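4.3 Handling rules for small household items

This section applies to all sessions recorded with the Zurent hand-held gripper. Read it together with 4.1 (Operator clearance) and 4.2 (Daily inspection). Items under 200 g are covered here; heavier items are in 4.4.

Before the session

1. Confirm that the inspection sheet for the tool has been signed for the current shift. A tool without a signed sheet stays in the rack.

2. Check the grip pads on both jaws. Light fraying is acceptable. Replace a pad if bare jaw shows through at any point along the contact edge.

3. Open and close the jaws through full travel. The linkage must move freely at every pivot. Do not oil the bushings — lubricant migrates to the pads.

4. Clear the table of anything that is not on the task card. Leave fixed items where they are.

5. Keep power cables off the work surface and outside the operator's reach.

CAUTION: Keep fingers out of the linkage while the trigger is loaded. The arms close toward the jaws and can pinch.

Gripping

6. Approach the item at no more than half normal hand speed.

7. For long, thin items, grip near one end only if the task card calls for it. Otherwise grip at the middle third.

8. Close until the item is held, then stop. Further force does not improve the hold and marks soft plastic.

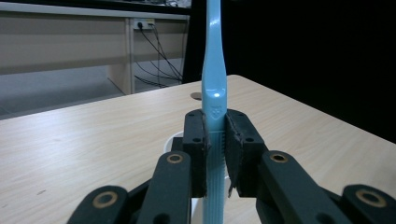 9. When the task involves a cup or other open container, keep the item upright until it is clear of the rim. Contact with the rim is logged as a touch, code 2, even if the container does not move.

10. Release only when the item is supported. Dropping an item from above the container is a failed trial and must be logged as such.

NOTE: Items that go in the mouth or touch food are assigned to the test set permanently. Mark the storage bag and do not return them to general use.

After the session

11. Wipe the pads with a dry cloth. Solvents are not permitted.

12. Enter the cycle count in the tool log. Pads are replaced at 2,000 cycles regardless of appearance. The Rorach pad set reached 1,043 cycles at the last review and remains in service.

13. Report any damaged item before the next operator takes over. Do not substitute a similar item without a new task card.

Deviations from this section require written approval from Miklós Juhász. Approvals lapse at the end of August and must be requested again.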